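Britthorpe Sliding Puzzle
Owner's Guide

Section 3: Setting Up and Playing a Challenge

This section covers single-player setup. For the two-player timed variant, see Section 5. Read Section 2 (Parts and Storage) first if the tray has not been assembled.

3.1 Before you start

Place the tray on a flat, level surface with the printed arrow pointing away from the player. The tray has four rubber feet. If it rocks, check that all four feet are pressed fully into their sockets.

Check that the following parts are present:

Tray with clear lid
Tile set
Traveler piece (yellow)
Gate pieces, 3
Challenge book
Solution book

CAUTION: Gate pieces are small parts. Keep them away from children under 3 years.

3.2 Loading the tiles

1. Release the lid by pressing both side tabs inward at the same time. Do not lift the lid by one corner. The hinge pin can bend.

2. Open the challenge book to the puzzle you want to play. Puzzles are sorted by level: Starter, Junior, Expert and Master. The level is printed in the top right corner of each page.

3. Find the start diagram. Each square on the diagram shows a letter and a small notch mark.

4. Set each tile in the square with the matching letter. Turn the tile until its notch lines up with the notch on the diagram. A tile with the correct letter and the wrong rotation will make the puzzle impossible to solve.

5. Leave the square marked with a dot open. Every challenge has one open square.

6. Close the lid and press down over each tab until it clicks.

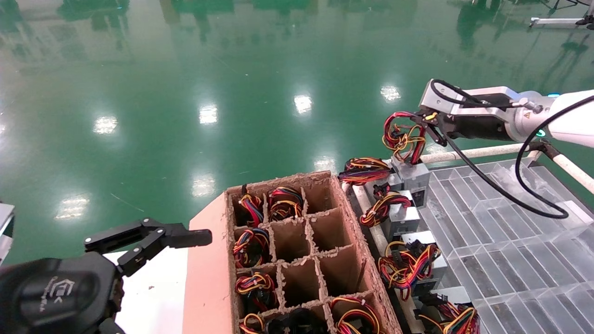
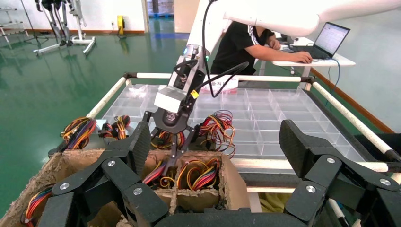 NOTE: Tiles from the first Britthorpe edition are thicker and will bind under the current lid. First-edition tiles have a plain back. Current tiles have a ribbed back.

3.3 Placing the gates

1. Insert the gates in the slots along the tray wall as shown on the challenge page. Starter puzzles use no gates.

2. Push each gate down until the top is even with the rim. A raised gate will catch the traveler piece.

3. Store unused gates in the drawer under the tray.

3.4 Playing

1. Place the traveler on the start space through the round opening in the lid.

2. Slide any tile that is next to the open square into that square. Tiles move up, down, left or right. They may not be lifted or turned once play has begun.

3. Move the traveler from tile to tile whenever two path lines meet. The traveler may ride on a tile while it slides.

4. The challenge is complete when the traveler reaches the exit space with all gates still in place.

There is no move limit in the standard game. For a harder game, use the target number printed at the bottom of the page. Targets for the Master level were worked out by puzzle designer Abenezer Ejigu and are the shortest solutions known to him. A shorter one may exist.

3.5 Using the sand timer

The 15-minute timer is optional. Turn it over after the lid is closed. If time runs out, reset the tiles to the start diagram before trying again. Players under 8 may find the timed game frustrating, and it is best left out at Starter level.

3.6 Common problems

Tiles stick. Open the lid and wipe the channels with a dry cloth. Do not use oil, wax or furniture polish. If sticking continues, look for a tile set in upside down.

The lid will not click shut. One or more tiles are sitting on a channel rib. Tap the side of the tray gently and try again.

Puzzle cannot be solved. Compare every notch with the start diagram. Then check the correction list at the front of the solution book. Puzzle 40 was printed with tiles F and H switched in early copies.

Traveler falls over. The peg is not fully seated in the base. Push the two halves together until no gap shows.

3.7 Putting the game away

1. Remove the gates and the traveler and return them to the drawer.

2. Leave the tiles in the tray with the lid closed.

3. Store flat. Do not stack more than two other games on top.

Replacement tiles are sold singly under part number 620 plus the tile letter (for example, 620-F). Gates are sold as a set only. The Butamard travel tray uses smaller tiles, which do not fit this model.

Continue to Section 4: Making Your Own Challenges.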